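Home Notebook Stock list Glazes Contact
Search this notebook... Go

September, page 16

Started setting the table for the small tableware set (Perkov order, second batch) a bit after nine in the morning. Blinds down on the window side, overhead lights on. Oľga Kolář wants the plates judged with food on them this time, as the first batch was only looked at bare and the lavender came back greyer than anybody expected once it was in use. She asked for fruit, one piece per plate, nothing cut.

Bought a net of mandarins at the market, 900 g. Two were soft and went in the compost. Peeled the rest by hand over the sink. Pith left on. I tried scraping one clean with a teaspoon and it tore the skin of two segments, so no more of that.

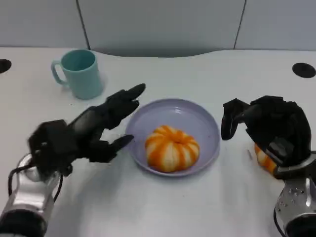
Glaze notes on the lavender plate first. The recipe is the one under 2237 in the glaze book, with the Sopacua frit in place of the old one. Colour is paler than the test tile, which I put down to the thinner coat. I'm happy with it. The rim is low but it does its job, and the highlight runs along the top edge softly with no hard glare. With the mandarin in the middle the purple holds up well; the orange and white stripes are strong enough that anything darker underneath would have been too much. The mint mug goes behind and to the left, handle turned out to the left, and the teal inside reads a step darker than the outside, as intended. I would keep these two colours together in the set.

Things to change on the plate: slightly more foot, so that it lifts off the table easily. Fingers have to go in under the rim at present and the Geso people complained of the same thing on their bowls. Ask Oľga if the mould can take it or if we turn a new one.

Tea at 10.40. Washed the spare mugs and put them back on the Teltedard shelving, second shelf up.

Table next. Wiped down with warm water and a drop of washing-up liquid, then a dry cloth. Mandarin oil leaves a film that catches dust, so wipe again after each session. The join needs doing with the edge of the cloth or a soft brush – crumbs and clay dust sit in it.

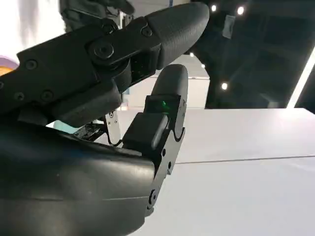

White tabletop, with the seam between the two panels.

Keep plates clear of the seam when judging the rim height. A plate standing across it can rock a little and you end up blaming the foot. I lost most of an hour to that with the first batch.

To do:
- second coat on 40 tiles, lavender only
- matt mint, check the stock left in the bucket
- ask Perkov if they want the mugs boxed with the plates or separately
- more mandarins, firmer ones

Stopped at half past twelve. Ate the fruit.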